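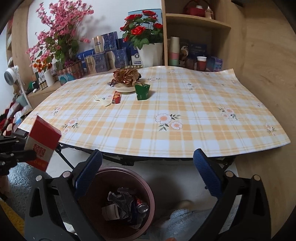 Search this site Go

Readers wanted for the Trato Psalms

Hi, I'm Marjan Ghaffari, and I'm looking for 20 people who will read psalms out loud and then tell me what tripped them up. That's pretty much the job!

A little background. Trato is a small project in Clarnstead that is putting the Psalms into everyday English for reading aloud. Pouran Bahrami and Rodrigo Serrano do the translating, both of them from the Hebrew, and I look after everything that happens once a draft leaves their desks. We've finished first drafts of the whole book, and so far they've mostly been read by the three of us plus a couple of very patient friends. I know these drafts too well by now. I can sail through a sentence with four commas and a "therefore" in it and never notice that a normal person would run out of air halfway.

So I need fresh voices. You don't have to be a trained reader. I'd love to have some people who read in church every month and some who haven't opened a Bible since they were kids (or ever). If English is your second or third language, please, please write to me – you'll catch things the rest of us slide right past.

What you'd be doing

We meet in the upstairs room at the Heydari Center in groups of 4. Each person gets a short packet of psalms when they walk in. You read one cold, with no practice, and the others listen without the text in front of them. Then the listeners say back what they heard, in their own words, and I write like crazy. After that you all get the page and we go through it line by line, and that's the part where people get opinions. Last time we spent most of an evening on whether a person can "take refuge" anymore or if that only happens in hymns. I still don't have an answer. Pouran wants to keep it, Rodrigo would like "run to you for safety," and I change my mind every time I hear it read well.

Sessions start at 7 p.m. and run 2 hours with a break in the middle. You'd come to three of them over the month of May. I'll try to keep the same people together so you get used to each other, but I can shuffle things if your schedule is messy. Mine is too.

Some of the psalms are hard going. There's anger in them, and grief, and Psalm 137 ends in a place that leaves most rooms quiet. We haven't softened those. If there's one you'd prefer not to read, pass it back and take another, you don't need to tell me why.

What I can offer

There's a stipend for each session, paid the same night, and Fundow, the local fund that covers our costs, has also given us a bit for bus fare and childcare. Ask me for the current amounts when you write and I'll send the sheet. There will be tea and something to eat. You'll get a printed copy of the finished book with your name in the back, unless you'd like to stay out of it.

What I'm hoping for from you

Be 18 or over. Be comfortable reading a page of English out loud to three other people. If you need large print, tell me the size you like and I'll print it that way. Braille takes me longer, so let me know early. The room has an elevator and the chairs have arms.

I'd also ask that you be okay with hearing people read the same words very differently. We get Catholics and Baptists and Jewish neighbors and folks who'd just say they like poems, and we don't settle theology in these groups. You can say "that line sounds wrong to me" all you want. Telling the woman across from you that she's wrong about God is for some other evening.

We do record the sound, so Rodrigo can listen for where readers pause. The recordings stay with the three of us and get erased when the book goes to print. If that bothers you, talk to me first and I'll see if we can put together a group without the recorder.

One more thing, for the detail people. Our running list of fixes is up to 1,098 entries, and a good share of them are about where to break a line. I'd be thrilled to find someone who enjoys that sort of thing and might stay on over the summer to help me work through it! It's the same stipend, from home, at your own pace. Mention it when you write if it sounds like fun.

How to sign up

Drop a note at the Heydari Center front desk with my name on it, or use the contact form on this site. Tell me which evenings are out for you, whether you've ever read in public (a "no" is fine), and one psalm you know if you know one. It doesn't need to be long. Wálter Zapata handles the calendar and will get back to you with a group. If you need to talk about access or payment, ask for Parviz Akbari at the desk, he knows the building and the budget better than I do.

I'm filling places as notes come in, and I'll keep a waiting list after that – people do drop out, so it's worth getting on it.

Marjan

This site uses cookies to remember your settings. Accept Decline

Contact us | © Trato, Clarnstead | Back to top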